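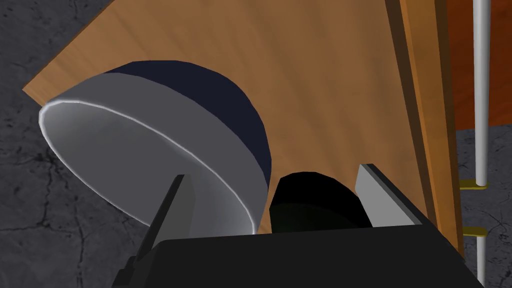 Skundirham Teaching Kit

If you've ever stood over an arm with a keypad, nudging it one tiny step at a time and wondering where the afternoon went, the Skundirham is for you. It's a hand controller and a piece of software that let you show an arm a job the way you'd show a new coworker: you do it, slowly, and the arm keeps a record of how you did it.

The controller sits in your palm and weighs very little. Squeeze to close the fingers, let go to open them, and turn your wrist to turn the gripper. Most people feel at home with it after nearly 55 minutes (have a cup of coffee halfway through, it helps!).

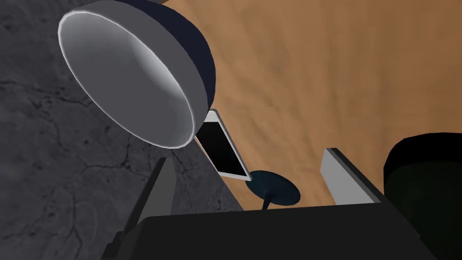 You can practice in simulation before you go anywhere near real hardware. The Traltelano scene pack comes with the kit and has 76 tabletop layouts, with household things like desk lamps and phones to reach for, and you can save a take, throw it out, or go back and redo only the last stretch of it.

The wrist view follows the gripper, so you're always looking down past the fingers toward the work. It takes a little getting used to, and we'd suggest starting with plain reaching before you try to pick anything up.

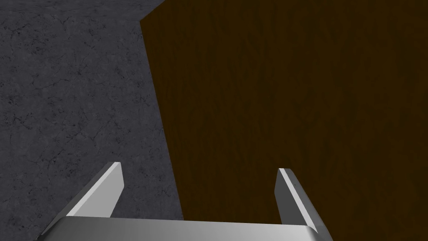 MacRitchie wrote to us in April to ask whether a left-handed person could use the controller without buying a second one. Yes, and gladly: there's a switch under the strap, and your earlier takes will still play back just as you recorded them.

For those moving up to a real arm, the Brarkov adapter plugs in between the controller and your arm's own control box. Slow mode is on the first time you connect, and we'd leave it on for a good while.

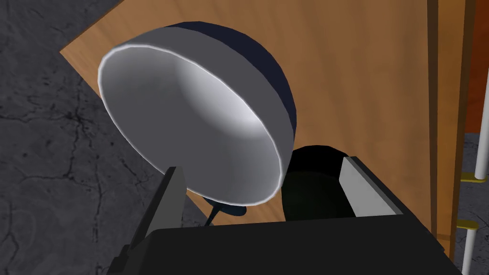

Lamps make a fine early lesson, by the way, with that big round shade to work your way around. Take your time on the approach and keep the fingers open until you're happy with the angle.

In the box: controller, wrist strap, 2 charging cables, scene pack, and a printed guide with 9 starter lessons. The Brarkov adapter is sold separately.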